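## 7 Wenn der Greifer nicht mehr richtig schließt

Dieses Kapitel wird erfahrungsgemäß erst aufgeschlagen, wenn schon etwas klemmt. Das ist völlig in Ordnung! Nehmen Sie sich trotzdem einen Moment Zeit und lesen Sie es einmal ganz durch, bevor Sie zum Schraubendreher greifen. Die meisten Störungen am Handgreifer Fluvell sehen schlimmer aus, als sie sind, und lassen sich am Arbeitstisch beheben.

> **Vorsicht, Quetschgefahr:** Nehmen Sie vor jeder Arbeit an den Fingern den Akku heraus. Die Finger können auch nach dem Ausschalten noch ein kleines Stück nachlaufen, und zwar mit mehr Kraft, als man ihnen zutraut.

### 7.1 Störung 22: Greifteil rutscht oder wird nicht erkannt

Die Meldung kommt vor allem bei flachen, schmalen Teilen vor, allen voran bei Kleiderbügeln aus Kunststoff. Ein Bügel liegt flach auf der Tischplatte, bietet den Fingern nur wenig Höhe und dreht sich gern weg, sobald ihn ein Finger einseitig berührt. Sind dann noch die schwarzen Schaumstoffpolster an den Rändern ausgefranst, hakt das Teil ein, springt heraus, und die Steuerung bricht den Vorgang ab (was in diesem Fall auch richtig so ist). 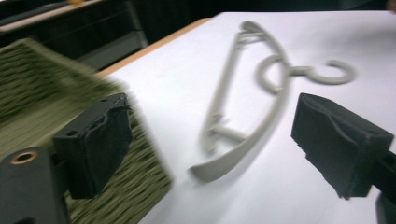

Gehen Sie bitte in dieser Reihenfolge vor:

1. Greifer öffnen, ausschalten und den Akku entnehmen.
2. Beide Polster ansehen und mit dem Daumen über die Kanten streichen. Lose Krümel lassen sich abzupfen, größere Risse nicht mehr retten.
3. Beschädigte Polster immer paarweise tauschen (Ersatzteil 486). Ein neues neben einem alten greift schief, das haben wir oft genug ausprobiert.
4. Klebereste mit einem trockenen Tuch abreiben. Kein Lösungsmittel verwenden!
5. Neues Polster bündig zur Innenfläche ansetzen, zwei Minuten fest andrücken und den zweiten Finger genauso versorgen.
6. Prüfen, ob die Schrauben an den Fingern fest sitzen. Handfest genügt, bitte nicht überdrehen.
7. Akku einsetzen, einschalten und die Finger einmal ohne Greifteil schließen.

> **Hinweis:** Führen Sie den Greifer beim Annähern ruhig und langsam. Bei hastigen Bewegungen verwischt das Kamerabild, und die Erkennung verliert die Kanten des Greifteils. Helle Teile auf heller Tischplatte sind besonders heikel.

### 7.2 Probelauf

Legen Sie einen Bügel flach hin und greifen Sie ihn am Körper, also nicht am Haken. Heben Sie ihn eine Handbreit an, warten Sie kurz und setzen Sie ihn wieder ab. Erscheint Störung 22 erneut, kalibrieren Sie die Finger nach Kapitel 4 und versuchen es noch einmal.

> **Achtung:** Rutscht ein Teil ab, lassen Sie es fallen. Fassen Sie niemals zwischen die Finger, auch wenn der Reflex noch so stark ist.

### 7.3 Wenn alles nichts hilft

Schreiben Sie den Zählerstand aus dem Servicemenü auf und melden Sie sich bei Fliltel. Svitlana Pavliuk und Remzi Akgül betreuen den Kundendienst und helfen auch bei Fragen, die Ihnen vielleicht zu klein vorkommen. Ab einem Stand von ungefähr 2327 Schließvorgängen empfehlen wir ohnehin eine Durchsicht der Lagerbuchsen. Bis zur Rückmeldung bleibt der Greifer bitte ausgeschaltet, der Akku liegt getrennt daneben.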